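How do I fill old screw holes in a white tabletop without the patches showing?

I picked up a secondhand white table for the kids' craft corner. The top is solid but it has a scattering of small holes across it, plus scuffs and scratches. I'd like to fill the holes, paint the whole top white again, and be able to wipe it down. I tried one hole underneath with bathroom caulk and it sank overnight and stayed rubbery. What should I be using, and do I have to sand the entire thing?

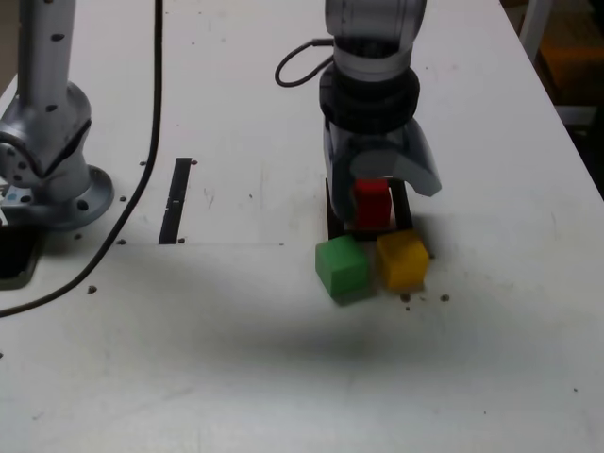
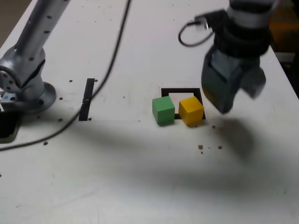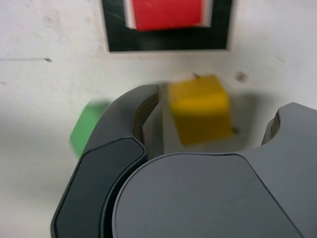 White tabletops; the small holes are easiest to see in the first two.

**Posted by gluepot_14**

Caulk is the wrong product. It shrinks, and you can't sand it. Get a two-part wood filler, the kind where you mix a hardener into the paste. I use Hundex but any of them will do.

1. Wash the top with dish soap and water, rinse, and let it dry overnight.
2. Run a countersink bit lightly over each hole by hand. Old screw holes usually have a raised lip, and if you leave it there you'll see a ring through the paint.
3. Mix only what you can use in 10 minutes. It goes off fast, faster in a warm garage.
4. Press it in with a putty knife and leave it a little high.
5. When it's hard, sand flush with 120 grit on a block. Don't use your fingers or you'll dish it.

Then yes, scuff the whole top with 200 or the nearest grit your store has. You aren't trying to take the old finish off, only dull it. Wipe off the dust, prime, and paint. A small foam roller leaves less texture than a brush.

If any of the holes go all the way through, put tape on the underside first.

**Posted by Nyitrai**

just use toothpaste. did this in a rental and it was fine

**Posted by porchlight11**

Toothpaste is okay for a nail hole in drywall if you're moving out. On a table that gets wiped it will soften and come out.

The answer above is good. I'd add that you should find out what the top is made of before you sand. If it's a thin printed or melamine surface over particleboard, you can go through it quickly at the corners, and then the core swells when it gets wet. On that kind of top I skip the sanding, clean with a degreaser, and use a bonding primer. Cadilico makes one, and the hardware store here carries another under the Prustgate name. Both stuck.

Paint takes longer to harden than the can suggests. Mine felt dry the same evening and still took a mark from a mug 11 days later. I'd keep craft stuff off it for two weeks and put a mat down after that.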